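Pink Ball, Checkerboard, Blue Tub: a Gallery of Small Round Things

I have loved faceted balls ever since I folded my first one out of cereal boxes, and I'm so happy to finally have a page for them! A ball made of flat faces catches light in a way a smooth one never will, and once you put it on a black-and-white pattern you can't stop looking. Captions are short because I'd sooner you looked than read. Notes for people who want to make their own are at the end.

The pink one
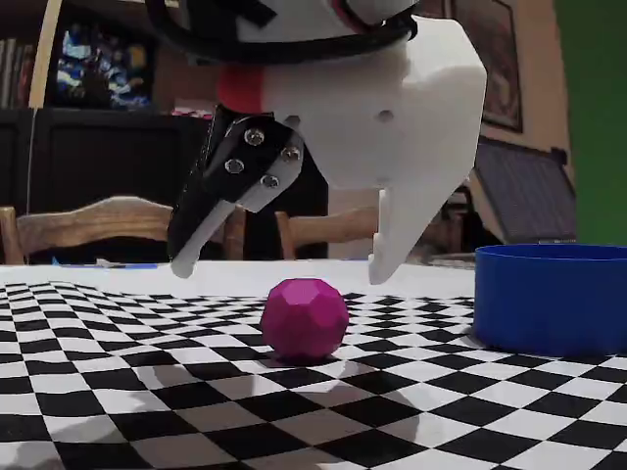
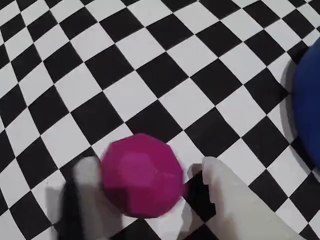 The same kind of magenta ball on the black-and-white checks in both. Look at how the flat faces go from light pink to deep purple-pink, even though it's all one color! The bright blue tub is over on the right in the first picture, and I love that blue next to the pink.

Why I keep coming back to facets

The magenta ball has pentagons and hexagons on it, and that mix is my favorite. Squares and triangles make a spikier, busier shape. With fives and sixes you get something that reads as round from across the room and then turns into a little landscape when you get close. Each face picks up its own amount of light, so you can move a desk lamp a hand's width and have a whole new ball.

Ulla Lindholm taught a paper version of this at the Ellondale library in December, and I have never seen a room so quiet for 40 minutes. Then everybody finished at once and it got very loud. Her trick is to score every fold before you cut anything (please do this, I skipped it on my first 2 and they came out looking like potatoes).

About the checks

A checkerboard does two things for a small object. It gives you black and white right beside the color, so the color looks as strong as it possibly can, and it gives your eye something to measure against. Turn the pattern so the squares sit as diamonds and it gets livelier still. I've tried stripes, dots and a very nice gray linen that Leif Blomqvist lent me, and I always end up back at checks.

If you want a checked surface of your own, you don't need anything fancy. Wrapping paper taped flat works well. So does shelf liner, though the shiny kind gives you glare, and you'll spend your evening chasing it around the table. I cut mine bigger than I think I need, always, and it's still never big enough!

Colors that look good on black and white

Magenta, obviously. I'd put it first every time.

Bright blue. It holds its own beside pink without muddying anything, and it's good for a tub or a dish next to the main thing.

Orange, if it's on the red side. Pale orange goes a bit sad on the white squares.

Yellow is hard. Yutong Jiang has a yellow ball that looks fantastic on the black squares and nearly vanishes when it rolls onto a white one. She says that's the fun of it, and I'm coming around.

Making one from card

Use card around the weight of a good postcard, 200 gsm if the packet tells you. Draw your net, score, cut, then fold every edge before any glue comes out. Start from one pentagon and build outward, letting each join dry. Leave the last face open like a lid until you're happy with the shape, then close it up.

A matte surface shows the facets best. Gloss is pretty, but you get one hot white spot and lose the softer shades between the faces. If your card is shiny, turn it over and use the back.

Still to come

I have 8 more balls waiting for their turn, including a dark green one from Eirini Sfakianakis with faces so small that I had to borrow reading glasses. There's also a wobbly blue one of mine that I'm fond of in spite of everything. If you've made one, I would love to see it, especially if it's a color I haven't tried. Tell me what you set it on, too!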